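Trella gallery: two-arm battery cover examples

Lucie Lapointe and Lacey Hollis are gathering examples for the Trella learning system. An operator drives both arms by hand, and each run is saved as one example. The goal for this set is 185, with 25 kept back for testing.

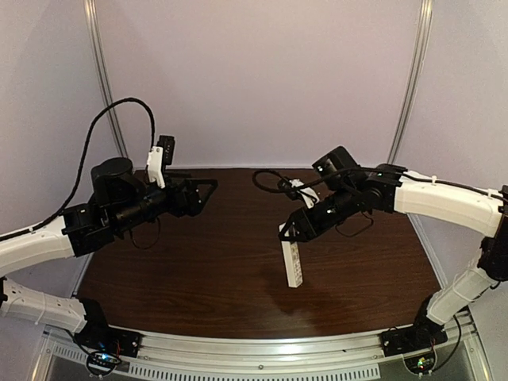
Both arms over the table, the right one holding a white bar-shaped object.

Runs go in blocks, and Lacey checks each block before it is added to the set. A run with a dropped part gets its own label and stays in. 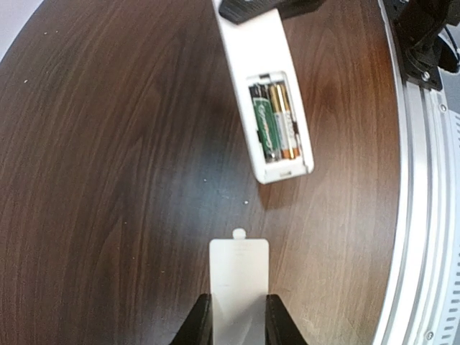
Lucie starts the first training pass once 70 runs have been checked. The next set is planned for March.

Posted 17/12/2019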